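Project report: Street dance and backing dancers in Claltville
Group members: Rosângela Quintana, Aminu Ibrahim, Gwilym Parry
Supervisor: Jörg Stöcker
Handed in Mar 12, 2018

1. Why we picked this

Rosângela dances, the other two don't. We wanted to know how people get from a local crew to a paid job behind a singer. Not much written about it for our area so we went and asked. Interviews, one survey, two evenings watching rehearsals at the Bokby studio.

2. Method

Survey went to the mailing lists of both dance schools in Claltville, 332 addresses. 37 answers came back, which is low. We think the email looked like spam (our fault, no subject line on the first one). Interviews were done in person except one by phone. Aminu typed them up, Gwilym did the tables.
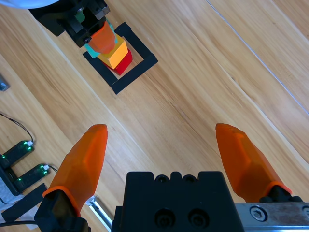

Questions were kept short. Age started, main style, ever been paid, ever entered a battle. Last box was open, for anything else. Most people left it blank but a few wrote a whole page in it, mostly about knees.

3. Crews and battles

The main crew here is Rangel, started by Sebastião Furtado with three friends from the same school. Popping at first, then more freestyle when the poppers moved away. They came 4th at the Billville battle the first time they entered and won it two years later. Furtado says the win got them less work than the fourth place did, as a choreographer happened to be judging that first year and took two of them on for a tour.

Battles at Billville are one against one until the semi-finals, then crews. Entry is cheap. The hall holds up to 200 and you have to get there early. Music is picked by the DJ and the dancers don't know it beforehand — several people said this is the part that helped them most later on, when a routine got changed on the day of a show.

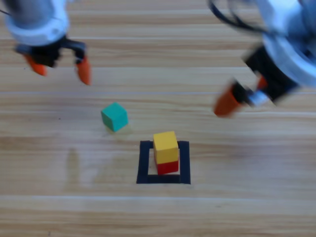 Do you need to win battles to get work as a backing dancer?
Most of the paid dancers we spoke to had never won one. They got in through open auditions or a teacher passing on their name, and battles came up mainly as practice.

4. Backing work

Very different from crew dancing. Everyone the same height in the line if possible, same shoes, count in eights, no showing off unless you are given a solo. Furtado did one season of it and went back to freestyle. He liked the pay and hated the hats. Rehearsals run long and the singer is often only there for the last couple, a stand-in walks the marks until then.

Two dancers told us they learnt the routines from video at home and only met the rest of the line a few days before opening. We would of liked to ask a choreographer about this but neither of the ones we wrote to got back to us.

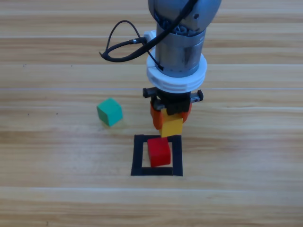

Fig. 3: Arm over the wooden tabletop.

5. Problems

Sample too small for percentages so we took them out. Too many freestylers in it, hardly any jazz or ballet people. One interview recording was mostly bass from the room next door and we had to use notes. Also we never got the dates straight for the early Rangel line-up, two members remember it differently and there is no poster left.

6. Still to do

Second round of the survey in April, with a subject line this time. Gwilym wants to add the school shows. Table 2 needs its headings fixing, they are one column out — sorry, saw it after printing. Interview notes are in the apendix, in the order we did them.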